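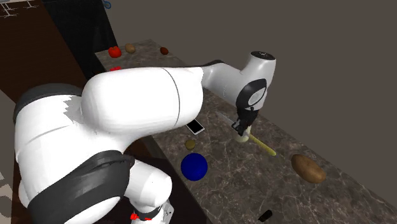

Old sheds, new leases

From the Spring issue, 17 Mar 2025

Utilities first. Then everything else. Ask anyone who has signed for an older industrial unit lately and that's the order they give, usually with a sigh.

The market has turned a bit odd. New-build space on the ring roads is dear and mostly spoken for. So firms go looking at the stuff behind it: brick, low eaves, awkward yards, a landlord who wants it let by December. Cheap per square foot. Less cheap once the electrician has been round.

Ristora, a maker of catering fittings, took a former dye works last year. Good location, bus stop at the gate, canal at the back. The supply coming in was fine for lighting and a few benches. Not for ovens. An upgrade was quoted, then requoted, and the move slid four months. Staff stayed put at the old site and the firm paid two rents. It is in now and says it would do it again, but with the power question asked on day one.

Same story, different pipe, at Prultska. Drainage this time. The survey was a desktop job and missed a collapsed run under the loading bay. Repairs fell to the tenant, becuase the lease said so, on a page that got skimmed.

What does a site search look like when its done well? Slow, mainly. Two or three visits, one in the rain. Lorry times checked at school-run hour. A call to the network operator before heads of terms, and the answer in writing.

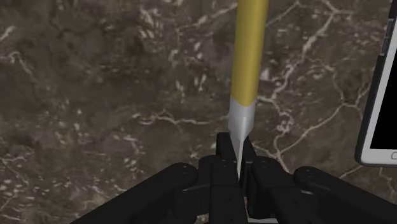

Deligiannis takes a harder line, and wrote in to say the whole rent-first habit is to blame: firms fix a figure, agents work down to it, and by the time the survey turns up everyone is too far in to walk away. Budget for fit-out before rent, the letter said, and half the shortlist goes in the bin.

Fair point. Though smaller firms rarely have the cash for a full survey on every unit. Most pick one and hope.

Labour next. A firm of 40 can move across town and lose a handful. A firm of 500 can't, not without a plan, and the plan is mostly buses. Husetti mapped home postcodes before it looked at a single building and threw out two sites on the strength of it. Both were cheaper. Both meant a change of bus and a walk along an unlit road.

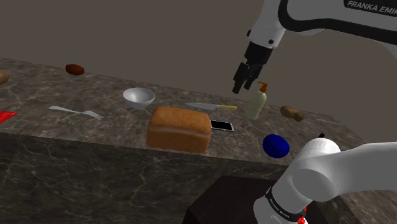

Spring issue | Page 100

Councils can help more than they let on. Some will talk business rates relief, some will sort a crossing or a bit of street lighting if the jobs are real. Ask early. Ask the planning side as well as the economic development side, they dont always speak to each other.

And read the repairs clause. Twice, with a pen.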